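Is 0.999... a "different number" from 1? (my kid's tutor says yes)

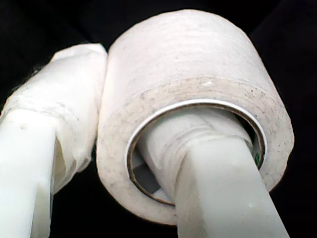

wide white tape, side view

trutard_dad: My daughter's tutor told her 0.999... is "infinitely close to 1 but never gets there." I said they're the same number. Who's right?

Ivus: You are. 1/3 = 0.333..., multiply both sides by 3, done.

eze413: I never liked that one. If she doubts 0.999... = 1 she should doubt 0.333... = 1/3 too — you're just moving the problem.

Ivus: Fine, but it convinces kids. I've used it on 8 of them.

eze413: Convincing isn't proving! Ask her for a number between the two. She can't name one, so the gap is zero.

Fumiko Tanabe: I'm with eze on this. "Never gets there" treats it like something moving. The list 0.9, 0.99, 0.999 moves, the number doesn't.

trutard_dad: Tried the gap thing at dinner. She said "0.000...1" and went back to her noodles.

Ivus: lol. Ask her which decimal place the 1 is in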